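About us

Hello, and thanks for stopping by! I'm the one who answers the phone, mixes the dough and writes these pages, so if there's a spelling mistake you know who to moan at.

Naltgate Bakery School started in June, when I got the keys to an old shop on Loronden Road. The building went up in 1920 and the ovens felt nearly as old. I'd baked for a living for 22 years by then and was tired of doing it alone at four in the morning — I wanted company, and people to argue with about rye.

We teach bread, mostly. Small classes, long mornings, plenty of butter. The Saturday sourdough course is the one everybody asks for, but I've a soft spot for Clellodent buns (sticky, seedy, best eaten standing up) and I'll talk you into them if I can.

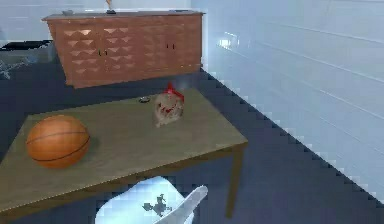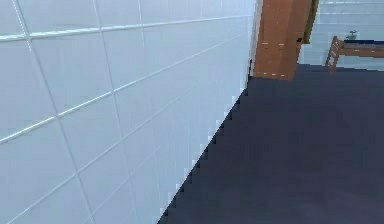
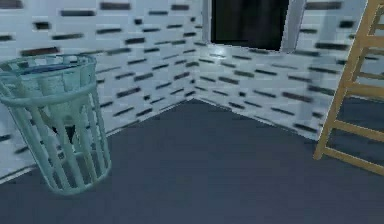 One reader of our newsletter wrote in to say that the bun recipe needs far longer than I claim for the second rise, and that a cold kitchen in Boateng wants the whole night. Fair enough! I've changed the recipe sheet, and I'd still knock the sugar down a touch.

We've taught about 300 people so far. You don't need any experience, and you don't need to bring a thing apart from a tub to carry your starter home in. If you'd like a place, ring after two, when the loaves are out and I can hear myself think.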